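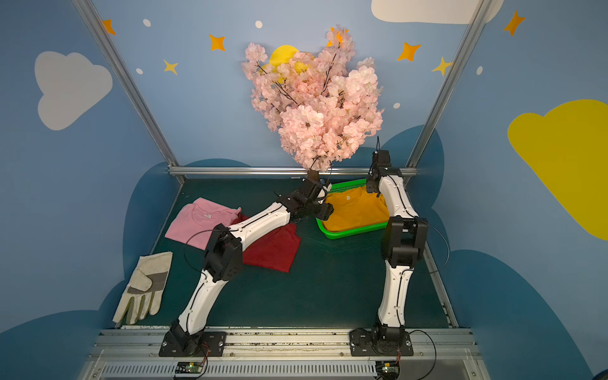

Endine Court Owners Corporation
Minutes of the general meeting, November
Held in the ground floor lounge, 7 pm

Present: owners or proxies for more than half the lots, the building manager, and a representative of Tullilent for item 3 only. Apologies were read and accepted.

1. Minutes of the previous meeting

Accepted with one correction. The earlier minutes said the car park drain had been "fixed". The owner of the lot nearest the drain asked for this to be changed to "attended to", as there was water across two bays after the first decent rain. The change was agreed to.

2. Matters arising

Car park drain. The plumber is to come back at no charge. The manager was asked whether we have that in writing. We don't. Manager to get it in writing.

Letterboxes. New locks fitted. Keys for the end row still don't match the numbers stamped on them. Owners in that row have been swapping among themselves and would like this to stop being the system.

Jasmine on the rear fence. Trimmed. The neighbours say it was trimmed too far and our side says it wasn't trimmed far enough, so it was left there.

3. Hot water: proposal from Tullilent

The Tullilent representative spoke to a proposal to replace the central gas hot water plant with a bank of heat pumps on the roof. The slides said bills would fall by "up to" a half. The meeting asked what "up to" meant and what the lowest figure on the same chart would be. The representative said it depended on usage patterns. Asked whose usage patterns the chart was drawn from, the representative said a comparable building. Asked which one, the representative undertook to find out.

Other points raised:

Noise. The top floor owners want the decibel figure at the bedroom window, at night, with all units running. The brochure gives it for one unit at an unstated distance.

Roof loading. No engineer has looked. The quote lists structural works as "by others". The meeting noted that the others would be us.

Rebates. The price quoted is after a rebate that has to be applied for and may or may not be open by the time we sign. The chair asked for the price with no rebate in it at all. To be supplied.

Warranty. Seven years on the tanks, less on the compressors, and void if serviced by anyone other than Tullilent. Several owners didn't like this and said so.

The representative was thanked and left. In discussion afterwards, some owners felt the existing plant is on borrowed time and we'll be caught out in the middle of winter if we dither. Others pointed out that we were told the same thing by the firm that sold us the last pump, which is still in its warranty and has been replaced twice. It was agreed that no one is against heat pumps as such – the objection is to the paperwork.

Resolved: that no decision be made until two further quotes are in, each showing the full price, the night-time noise figure and who pays for the structural check. Carried, 4 against.

4. Lift

The Jakubowski lift was out of service three times since the last meeting. The maintenance report describes each fault as "door obstruction". An owner on the second floor said she had been in the lift for one of them and the door was obstructed by nothing whatsoever. The manager will ask for the fault log itself in place of the summary.

The contractor has suggested a modernisation package. The meeting declined to look at a package until somebody can say what is wrong with the lift.

5. Moka café, ground floor tenancy

Moka has asked to put four more tables on the forecourt and to open half an hour earlier. Their letter says the extra seating will "activate the frontage". Owners asked how activated it needs to be at six in the morning, given the bedrooms directly above.

There was goodwill toward the café generally. It's well run and the bins have been better since they moved their pick-up. On the other hand, last year's undertaking to bring the umbrellas in at night has been kept on perhaps half of nights, and one of them ended up in the neighbours' birdbath.

Resolved: tables approved for a trial over summer, to be reviewed in autumn. Earlier opening not approved. Carried on the voices.

6. Levies and budget

The draft budget was tabled. The proposed rise comes to $108 a quarter for a standard lot. The manager described this as modest. An owner asked what it would take for a rise to be described as something else.

Lines queried:

Insurance. Up again. The broker's letter blames the market. The meeting would like to see the other quotes the broker says were obtained.

Garden. Up, though the gardener comes less often than last year. Manager says the hourly rate has changed. Manager to bring the invoices.

Sundries. This line has doubled and has no notes. Manager to provide a breakdown. If there isn't one, the line goes back to last year's figure.

Budget adopted subject to the above, with sundries held over. Two owners asked that their votes against be recorded, and they are.

7. General business

Bikes. The rack is full and at least some of what is in it hasn't moved in years. Tags to go on all bikes. Untagged owners have until the next meeting to claim theirs, after which they go to the op shop. It was noted that we resolved this once before and then did nothing.

Smoke alarms. Annual testing letter to go out with more than two days' notice this time, please.

Parcels. A parcel locker was suggested. The supplier says they are free to the building. The meeting wished to know who is paying, then, and the suggestion was held over until that is answered.

Laundry. The second dryer takes coins and doesn't always dry. Out-of-order sign to go on it until it has been looked at. Refunds are to be sought from the dryer firm and not from the manager's own pocket, as happened last time.

8. Next meeting

To be set once the further hot water quotes are in. The manager expects that to be February. The chair asked that the notice go out only when the quotes have been received, and not when they have been promised.

Meeting closed at 9.20 pm.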